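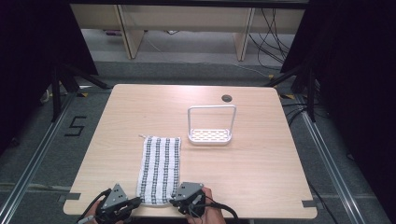 Slide 1. Title

Good morning. My name is Ülle Sepp and I look after the textile collection at the Pemport town museum. The talk is called "Drying up: the tea towel as a working cloth". I have 40 minutes and would like to leave ten for questions.

(Check the microphone reaches the back. Handouts are by the door.)

Slide 2. Why tea towels

Most museums with household textiles have plenty of tablecloths and very few tea towels. A tablecloth was kept for best and handed down. A tea towel was used until it went thin, then it became a floor cloth, and after that it was burnt or went for rags. What we have in store is mostly what was never used: wedding linen, shop stock, gifts.

That gives us a lopsided picture. The unused cloths tell us what people bought or wove. They say little about how long a cloth lasted or how it was washed. For that we need the worn ones, and the worn ones are hard to come by.

Slide 3. The Eglītis inventory

The earliest written source I will use is the household inventory from the Eglītis farm, made in 1878 when the property passed to a nephew. It lists linen by room. The kitchen entry has cloths for glass, cloths for plates and cloths for hands, all entered separately. The glass cloths are valued highest.

Read out the entry in translation. Go slowly, as the spelling in the original is uneven and people will want to compare it with the slide.

Note that the hand cloths are described as "old". The clerk uses that word nowhere else in the kitchen list. Laimutė Kuusk, who transcribed it, thinks they were glass cloths moved down after they wore. I agree with her, but we can't prove it.

Slide 4. Linen, cotton and the mixtures

Linen takes up water quickly and sheds very little fluff, so it was the choice for glass. It is stiff when new and gets better with washing. Cotton is softer and cheaper and leaves lint, more so in the first few washes. Union cloth has a cotton warp and a linen weft. It was sold as a middle choice and a lot of shop-bought towels were made this way.

Pass round the three samples now. Please ask people not to fold them. They are modern and can be handled.

Slide 5. Checks and stripes

People often ask whether the colours meant anything. In some houses they did. Red stripe for glass and blue for plates is a rule I have been told by several families, and I have been told the opposite by several others. I think each kitchen had its own system and the weaving pattern allowed for it.

There is a practical side too. A stripe along the length is easy to set up on the loom, as it is all in the warp. Once the warp is on, the weaver can work with one shuttle and not change thread. A check needs colour in both directions and is slower by hand. On a power loom the difference matters less, and checks become common in the shop catalogues.

If time is short, skip the second catalogue page.

Slide 6. The hanging loop

I could talk about loops for an hour and have promised not to.

On handwoven towels the loop is usually a piece of tape or a plaited cord, sewn on after hemming. It may be at a corner or at the middle of a short side. A corner loop lets the cloth hang in a long point, which dries unevenly. A middle loop hangs flatter but takes more room on the rail. The loop is often the first part to fail, and repairs here are the best evidence of use we have.

Show the detail of object 2908. This towel has had its loop replaced 2 times, in different thread. The second repair is done in what looks like button thread, very firmly. The hem beside it has torn instead.

Slide 7. The Tronden mill

Raimonds Ramanauskas has worked through the order books of the Tronden mill and let me use his notes. The mill sold tea towelling by the length, uncut, to shops and to institutions. Customers cut and hemmed it themselves. This explains why we have towels of the same cloth in very different sizes, with very different sewing.

The hospital at Buvitz was a regular customer. Its cloths were marked in the corner in red cotton. If anyone in the room has one at home, please come and see me in the break.

Slide 8. Washing and wear

Jaanus Kütt has examined 6 worn towels from our store under magnification. The middle of the cloth is thinnest on all of them. On the linen ones the fold lines have cracked, most likely from pressing in the same creases every time.

For storage we now roll our towels, or pad the folds with acid-free tissue and move the fold each April.

Slide 9. What we are looking for

Worn towels, mended towels, towels cut down into something else. Stains are fine. Please don't wash or iron them first. Write down whose kitchen it came from, if you know.

Slide 10. Thanks

Thanks to Laimutė, Raimonds and Jaanus, and to Sinan Kırmızıgül for the slides and the loan of the loom samples.

Contact details stay on the screen during questions. Collect the three samples before the break.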